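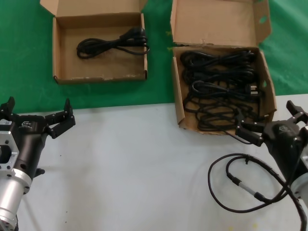
Zikex Puts Two-Armed Robot on Power Cord Sorting at Stovow Site

STOVOW, 26th April – Zikex, which repairs and repacks office equipment, has moved part of its power cord sorting to a two-armed robot at its Stovow site. The robot lifts black power cords out of a full cardboard box so they can be placed in a second one for packing.

The station was set up by the automation firm Kumora and went into daily use in March. Equipment dealer Van der Linden is the first customer whose orders are packed with cords from the new station.

Cords come back to Zikex mixed together and often tangled. Until this spring, all of them were pulled apart by hand at the packing benches. Staff named it the job they most wanted to hand over, mainly for the strain on wrists and fingers.

No jobs are being cut. Of the 65 people at the site, nine worked on cord sorting for at least part of the week. Two now run the robot station, clear bad tangles and check each cord for damage before it is packed. The other seven have moved to testing and repair, with paid training, and keep their pay grade and shift times.

The robot is slower than a practiced worker on heavy tangles – those still go to a person. Staff can stop the station at any time and do not have to meet a set pace alongside it.

Zikex will review the station with staff this summer before deciding on a second one.

About Zikex
Zikex collects, tests, repairs and repacks used office equipment for dealers and businesses.

Media contact: Press Office, Zikex, Stovow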